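Plostdale Trades Board > Shop Talk > Anyone else training the robot that sits next to you?

cfigueroa_nights
Eight years at Calell doing kitting and returns, and since June I've had a humanoid at the next desk. My job used to be moving small stuff from one basket to another, tape, tags, whatever came in. Now half my shift is setting up the baskets, letting it have a go, and writing down what it did. Same pay so far.

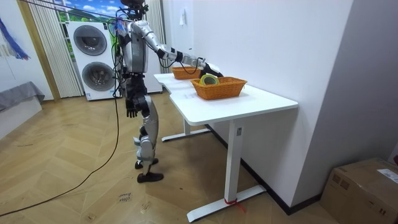
What bugs me is the target. They want 200 tries a shift logged, and the regular returns still have to go out by 10. Fulgencio (my cousin, he got me in here) says take the training hours and quit complaining. Maybe! But I liked having a rhythm, and now I'm up and down all day resetting things.

brophy_d
We went through this at Drelleck, only with arms bolted to the bench. Two people moved to maintenance and got a raise out of it. I'd ask for the job title NOW, in writing, before they decide it's just part of your old one.

spyros_k
Sorry, don't buy it Deirdre. Two got a raise, and how many got fewer hours? At Egan they stopped replacing people who left. No layoffs, so everybody calls it a success.

brophy_d
Fewer hours for some, yeah, I won't argue that. My wrists quit hurting though - that counts for something with me.

chunyin_c
Does it bother anyone else working next to one? I keep stepping around the cable at our place and I talk to the thing like it's a trainee lol. My lead thinks I'm nuts.

cfigueroa_nights
Ha, I say excuse me to ours. Deirdre, I asked about the title this morning and got "we'll look at it."

spyros_k
Get that in an email.

cfigueroa_nights
Sending one tonight. Does anybody have wording that worked? I don't want to sound like I'm threatening to walk.

brophy_d
Check your messages, I sent you mine.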